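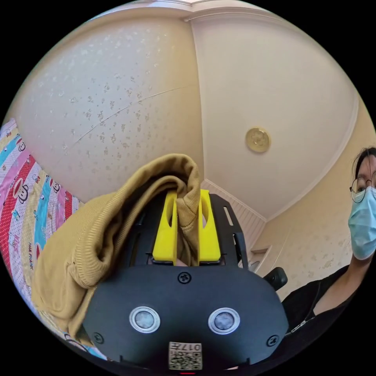
Equipment Review: Pruveck Tabletop Book Press
Endari Public Library, Collection Care Section
September 2020

The Collection Care Section reviews equipment before it is approved for purchase by the branch libraries. This review covers the Pruveck tabletop book press, model 3183, which was bought for the mending room at the main library and used there for 18 weeks. It replaced an older Hitoten press whose screw had worn to the point that it no longer held an even load.

Purpose and setting

The mending room handles ordinary repairs to lending stock: loose hinges, torn spines, detached covers and corners that have softened with use. Rare and local history items are sent elsewhere and were not part of this review. A press for this kind of work must be simple to load, must stay square under pressure, and must be small enough to share a table with other jobs. Staff at the branches often do their mending at a desk that is also used for processing new books, and this was kept in mind throughout.

Construction

The press has a cast iron base and crossbar, two steel posts, and a central screw turned by a wheel. The boards supplied with it are maple, sanded but not sealed. The castings are clean and the posts were true on delivery. The maker supplies short bolts for fixing the press to a table. The section did not use them, and the press did not shift in ordinary work.

The opening takes a stack up to 14 inches high. This was enough for all lending stock, including the larger atlases, although the widest picture books overhang the boards slightly at the fore edge. Such books should be pressed with a larger board placed inside the ones supplied. Any lumber yard can cut one.

Use

Loading is straightforward. The wheel turns freely until it meets the upper board and then tightens smoothly. Lucie Dhillon, who carried out most of the repairs, found the wheel easier on the wrists than the bar handle of the Hitoten press and was able to apply enough pressure with one hand. The wheel rim is narrow, however, and staff with arthritis may wish to wrap it with cloth tape.

Hinge repairs came out flat and firm. Books were pressed overnight between sheets of waxed paper, with knitting needles laid along the joints in the usual way. Where several books were pressed together, the best results came from stacking those of similar size and turning alternate spines to opposite sides. A mixed stack leaned to one side on several occasions, and in one case the upper board left a faint line across a cloth cover. The fault was in the stacking, but the older press was more forgiving in this respect because its upper plate was fixed rigidly to the screw. The Pruveck plate has a small amount of play.

Paste that reaches the boards should be wiped away at once. Bare maple absorbs it and the grain then rises. After the first month Etelka Lengyel sealed the boards with two thin coats of shellac, and no further marking was seen. It would be better if the boards came sealed from the maker.

Care and instructions

The screw needs a light coating of grease before first use. The instruction sheet mentions this only on its reverse side, under the heading for storage, and the point could easily be missed. A poorly greased screw will squeak and may shed dark residue onto the work below. Apart from this the sheet is clear. Replacement boards and wheels are listed on it by part number.

Comparison

The section also looked briefly at the Poojary folding press, on loan from a neighboring system. It is lighter and can be put away in a cupboard, and it would suit a branch that mends only a few paperbacks. It did not apply even pressure to anything thick, and its wing nuts took a long time to adjust. For regular work the Pruveck press is clearly the better of the two.

Rating: 4 out of 5

Recommendation

The Pruveck press is approved for purchase by branches that carry out their own hinge and spine repairs. Boards are to be sealed before use. Branches should allow for the weight of the press when choosing a table, and two people should lift it into place. Requests for purchase in the present budget year must reach the section before the end of December.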